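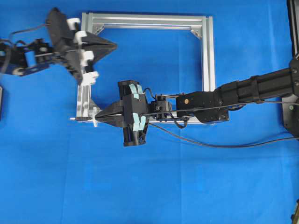 Photo: Wullside Community Media

Wullside Forum > Live production > Kit and connectivity

Dropouts on the bonded link at the cricket ground

Barry Whitlock
Posted Tuesday, 9.40 pm

We've been streaming the Wullside home matches since June. Two cameras, a small mixer, and a Fusetlow bonding unit with four SIMs in it. The first few matches were fine. For the last three we've had the picture freeze for a few seconds at a time, always after tea when the ground fills up.

I have the bitrate set at 3000 kbps, which I thought was cautious. Latency on the unit is at the factory setting. All four SIMs show decent signal while it's happening, so I don't think it's coverage as such.

Has anyone had the same thing? I'd like to sort it before the cup match.

pauline_a
Four SIMs on how many networks? If it's two and two you haven't got four links in any useful sense. When the mast gets busy both cards on it go down together.

Barry Whitlock
Three on one network and one on another. They came as a bundle with the unit.

pauline_a
There's your problem then. Signal bars tell you how well you can hear the mast. They say nothing about how many people are sharing it. Swap two of the three for other networks before you touch any settings.

Roy Mottram
I'd start with the latency. The factory setting on the Fusetlow is under a second and that's far too short for a field full of phones. Put it up to 5 seconds and most of your freezes will go, same SIMs and all. It costs nothing and takes a minute. We did a whole regatta like that on two cards.

pauline_a
A longer buffer hides short gaps. If the mast is full for a whole over it'll freeze anyway, just later on.

Roy Mottram
He said a few seconds at a time. That's a short gap.

Beverley Lambert
You're both partly right, but Barry, what is your commentary doing? If you have someone on talkback from home watching the return feed, five seconds will drive them mad. Ours gave up and phoned in.

Barry Whitlock
Commentary is on site, in the scorers' hut, straight into the mixer by cable. The scoreboard graphics are done by a lad at home though. He'd be behind.

Beverley Lambert
Graphics a few seconds late is no bother in cricket. I wouldn't try it with basketball.

T Kershaw
Where is the unit physically? We had one on the floor of a brick pavilion and lost more than half the upload. Moved it outside, up a pole, and it came back.

Barry Whitlock
On a shelf in the hut. Wooden walls, tin roof.

T Kershaw
Get it out from under the tin roof. I'd do that before buying any SIMs. Make up a weather box and strap it to the sightscreen side, but keep it in the shade as they shut down when they get too hot.

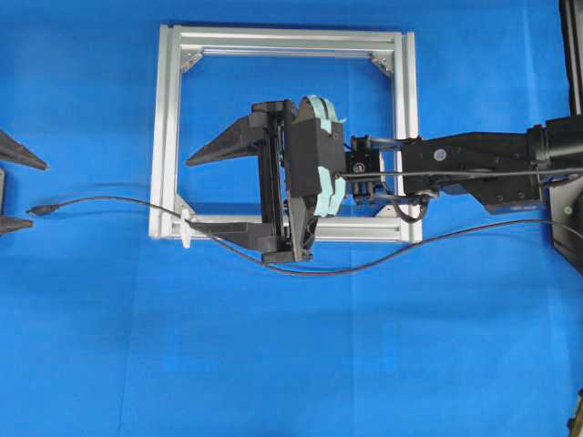

What I'd try, in order

T Kershaw
Posting this separately as I've had two messages asking for it.

1. Unit outside and as high as you can safely get it. Run the video cable to it and leave the mixer in the hut.
2. Run an upload test on each SIM by itself, once at 11 in the morning and again after tea. Write the numbers down.
3. Latency up, as Roy says.
4. If the after-tea numbers are poor on the three matching cards, change two of them, as Pauline says.

pauline_a
I'd still put 4 first, but the test in 2 will settle it.

Roy Mottram
Does the club have broadband in the pavilion? Even a slow line makes a good fifth leg for the bonding. The Fusetlow takes ethernet.

Barry Whitlock
There is a line for the card machine at the bar. I'll have to ask.

Beverley Lambert
Ask nicely, and set a cap on that port. We knocked the bar's card machine out for an hour and heard about it all season. Tomeck do a cheap little router that will limit it if you can't find the setting on the unit.

Barry Whitlock
Thanks all. Second eleven are at home at the weekend so I'll do the tests then, with the unit up on the balcony rail. Will post the figures for each card.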